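Interior door swings open by itself, will not stay where I leave it

Asked by Henryk Tokarz
Category: Doors and Windows
3 answers
Viewed 274 times

We bought a house in Prernbridge last year and the door to the back bedroom will not stay put. If I leave it half open it drifts all the way open until it hits the stop. If I push it nearly shut it drifts open again. It only stays closed when the latch is in.

It is a panel door, 30 inches wide, on three hinges. I don't know how old it is. The previous owner painted it at least twice and there is paint on the hinges too. The gap along the top looks even to me. The gap on the latch side is a bit wider at the bottom than at the top, maybe the thickness of a nickel.

I have tightened all the screws. One of the screws in the top hinge just turns and never gets tight. The other doors on the same hall are fine. The floor in the bedroom is not level but it was like that when we moved in, and the inspector was not worried about it.

I would like to fix it without taking the frame out. I have basic tools, a four foot level and a drill. Is this the hinges or the frame, and where do I start?

Answer 1 (accepted)
Silvan Schwaiger

Start with the screw that won't tighten. The hole is stripped, and the top hinge carries most of the pull. When it comes loose the door leans away from the hinge side at the top, and that fits the gap you describe on the latch side.

Open the door and put a couple of shims or a magazine under the outer corner so it can't sag. Take the bad screw out. If it is a short one, try a 3 inch screw of the same gauge in its place. It will go through the jamb and into the stud. Drill a pilot hole first and stop as soon as the screw is snug. If you keep going you will pull the jamb over and the door may bind. If the long screw misses the stud, glue a piece of dowel or a few wooden toothpicks in the old hole, let it dry overnight, trim it flush and put the short screw back.

Then check for plumb. Hold your level against the face of the jamb on the hinge side, and then against the edge, where the hinges are let in. A door swings by itself when the line through the hinge pins leans. It will always go to the lowest point of its swing. In your case that is wide open. 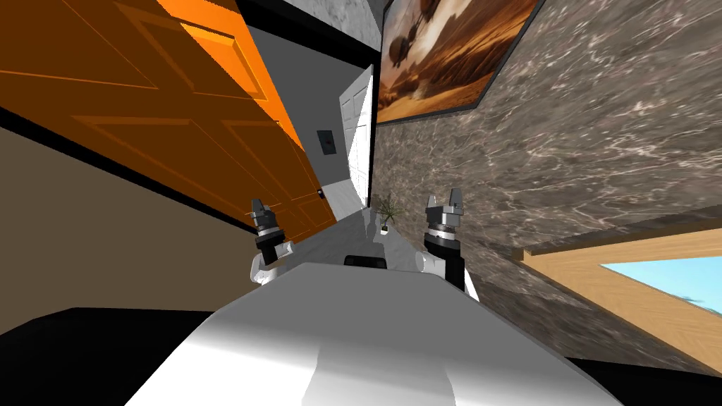

Should the bottom hinge be moved too?

Leave it alone until the top one is tight and you have checked the swing again. Many doors need no more than that.

If the jamb is out of plumb by less than a quarter inch over its height, you can deal with it at the hinges. Cut a shim from thin cardboard (a cereal box is fine) and put it behind the hinge leaf on the jamb. Which hinge you shim depends on which way the jamb leans, so write down what the level told you before you take anything off. Add one layer at a time. Two layers is usually the limit before the latch stops lining up with the strike plate.

The paint matters less than people say. It makes hinges stiff, and a stiff hinge would hold the door still. If you clean it off, expect the door to swing more freely until the rest is sorted out.

Answer 2
gronlow_dave

Just bend the hinge pin. Takes two minutes. Pull the middle pin, lay it on concrete, hit it once in the middle with a hammer, put it back. The bend makes friction and the door stays where you leave it. I did every door in our old place in Gronlow like that.

Don't hit it too hard or it won't go back in. If it squeaks put some wax on it.

Comment from Henryk Tokarz:
Did this wear off over time?

Comment from gronlow_dave:
One did after a few years. I bent it again.

Comment from Silvan Schwaiger:
The pin trick is fine once the hinges are tight. With a stripped screw in the top hinge I would fix that first, or the extra friction works on the loose screw every time somebody uses the door.

Answer 3
M. Sarnov

Check whether it is one room or the whole house. You say the other doors are fine so it is probably just the frame but if more of them start doing it, or you see cracks running up from the corners of the door openings, have someone look underneath. We had a post in the crawl space that had sunk.

Also look at the weather. Ours is worse in May when it gets humid.

Update from Henryk Tokarz, 2019-07-07

The long screw went into the stud and pulled up tight. The gap on the latch side is even now. The door still drifted, but slower. The jamb leaned toward the room by an eighth of an inch, so I put one layer of cardboard behind the bottom hinge, and then it stayed at half open but not when nearly shut. I bent the middle pin after that and it stays in both places. The latch still catches. Marking the first answer as accepted.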